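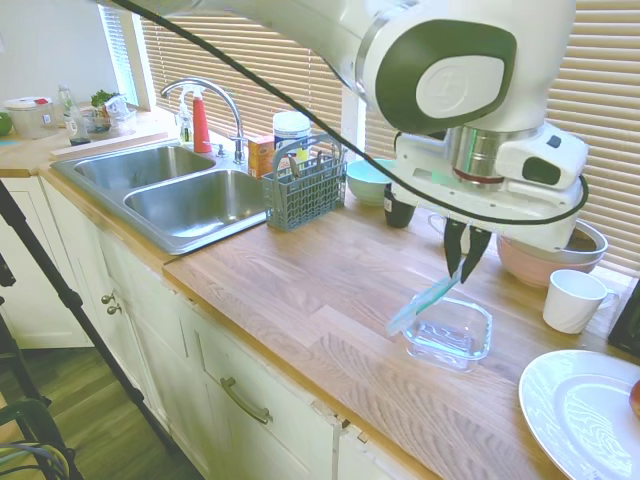

5월, 오후 작업. 주방 셀 2호, 그리퍼 정비 및 케이블 재배선

드디어 손목 쪽 덜그럭거림을 잡았다! 지난번 기록에 "툴이 내려갈 때 딸깍 소리, 원인 불명"이라고만 써 두고 넘어갔던 그 건이다. 오전 내내 손목 관절부터 의심하고 붙잡고 있었는데 범인은 훨씬 아래, 손가락 패드 고정 나사였다. 왼쪽 손가락 안쪽 나사가 반 바퀴 넘게 풀려 있었고, 얇은 손잡이를 집을 때만 패드가 살짝 돌면서 소리를 냈다. 두꺼운 물건을 집으면 패드가 눌려서 조용하니까 컵만 가지고 시험하던 동안은 절대 안 걸렸던 거다. Boris Jelínek이 "얇은 걸로 해 봐"라고 한마디 안 했으면 손목을 통째로 분해할 뻔했다. 고마워요 Boris.

순서대로 적어 둔다. 다음에 누가 해도 같은 결과가 나와야 하니까.

1) 팔을 정비 자세로 올리고 정지 버튼, 그다음 컨트롤러 전원. 전원 내리기 전에 그리퍼는 꼭 열어 둘 것. 닫힌 채로 끄면 패드 나사에 드라이버가 안 들어간다.

2) 패드 두 장 분리. 고무 면은 알코올로 닦고, 금속 면은 마른 천으로만. 주방 셀은 기름때가 정말 빨리 낀다. 면봉이 까맣게 나오는 걸 보면 좀 뿌듯하기까지 하다.

3) 나사산 청소 후 고정제 한 방울. 많이 바르면 패드 틈으로 흘러나온다(Clernby에서 한번 그랬다고 들었음). 조인 다음 40분 그대로 두기. 그사이에 아래 케이블 작업을 하면 시간이 딱 맞는다.

4) 전원 투입, 그리퍼 영점 다시 잡기, 빈손 개폐 17회. 소리 없음.

5) 얇은 손잡이 시험. 청록색 반투명 조리도구로 집기, 들기, 유리 용기 위로 내리기까지 18회. 역시 소리 없음. 미끄러짐도 없었다. 처음 세 번은 귀를 거의 대다시피 하고 들었다(물론 울타리 선 밖에서).

케이블

기존 배선은 손목 가까이에서 바짝 묶어 놓은 상태였다. 깔끔해 보이기는 하는데 손목을 끝까지 돌리면 케이블이 당겨져서 커넥터 목에 힘이 걸린다. 묶음을 풀고 위쪽으로 크게 호를 그리게 한 다음 그리퍼 하우징 옆을 돌아 들어오도록 바꿨다. 보기에는 좀 느슨하다. 그래도 양쪽 한계까지 돌려 보니 당김이 전혀 없고, 손가락 앞으로 내려오지도 않는다. 나는 이쪽이 훨씬 마음에 든다.

걱정되는 건 키 큰 물건이다. 수전이 특히 그렇다. 팔이 개수대 쪽으로 뻗을 때 고리가 수전 목에 걸릴 가능성이 있어서, 일단 그 구역은 저속으로만 돌려 보았다. 3번 왕복했고 걸리지 않았다. 속도를 올렸을 때 케이블이 얼마나 흔들리는지는 아직 모른다. 내일 Ctibor Lukáč가 오면 같이 보기로 했다. 그 전까지 개수대 구역은 속도 제한 풀지 말 것!!

작업대 배치

배치를 조금만 건드리면 좌표가 틀어져서, 기준을 글로 남긴다. 유리 용기는 상판 가운데 열린 자리, 뚜껑 없이, 비운 상태로. 식기 바구니는 뒤쪽 원통형 통 앞. 스테인리스 볼은 분홍색 볼 안에 겹쳐서 오른쪽. 머그와 컵은 자리가 좀 달라져도 괜찮다. 어차피 이 셀의 재미는 너무 가지런하지 않은 주방에서도 팔이 제 할 일을 하느냐에 있고, 나는 그게 볼 때마다 신난다.

햇빛 얘기도 하나. 블라인드를 내려도 빛이 꽤 들어오고, 상판에 밝은 줄이 생긴다. 투명한 유리 용기는 테두리가 번쩍거려서 인식 쪽에 불리할 것 같은데 오늘은 정비만 했으니 수치는 없다. Štefanec 팀이 편광 필터를 써 봤다고 하니 물어볼 생각이다. 빌려 올 수 있으면 제일 좋고.

삼각대 다리

카메라 삼각대 다리가 하부장 앞으로 비스듬히 나와 있다. 오늘 나도 한 번 찼다. 차고 나서 바로 캘리브레이션을 확인했더니 다행히 허용치 안이었지만, 바닥에 테이프로 다리 위치를 표시해 두는 게 맞겠다. 표시해 놓으면 밀렸을 때 바로 알 수 있다. 형광 테이프는 공구함 둘째 칸.

부품 및 남은 일

- 패드 여분: 한 벌 남음. Grorine에 주문 넣어야 함. 지난번 것보다 무른 고무로 요청할 것, 얇은 손잡이에는 그쪽이 더 잘 물린다.
- 고정제 뚜껑이 굳어서 안 닫힌다. 새것 필요.
- 점검표에 "패드 나사 조임 확인" 추가. 매번 작업 시작 전. Drarwood 쪽 점검표에도 빠져 있을 테니 같이 보내기.
- 손목 금속 링 둘레 닦기. 손자국이 많이 묻는다. 급하지 않음.
- 개수대 구역 고속 시험 (Ctibor와).

덧붙임, 저녁: 정리하기 전에 한 번 더 돌려 봤다. 조리도구를 비스듬히 집은 상태에서도 패드가 돌지 않았다. 전에는 각도가 기울면 꼭 한 번은 딸깍했는데 이번에는 모터 소리밖에 안 들린다. 나사 하나에 이렇게 기분이 좋아도 되나 싶다. 풀려 있던 나사는 버리지 않고 봉투에 넣어 서랍에 뒀다. 나사산이 닳은 건지 처음부터 덜 조였던 건지 Boris가 확대경으로 보고 싶다고 한다. 팔은 정비 자세, 컨트롤러 전원 꺼짐, 그리퍼 열림.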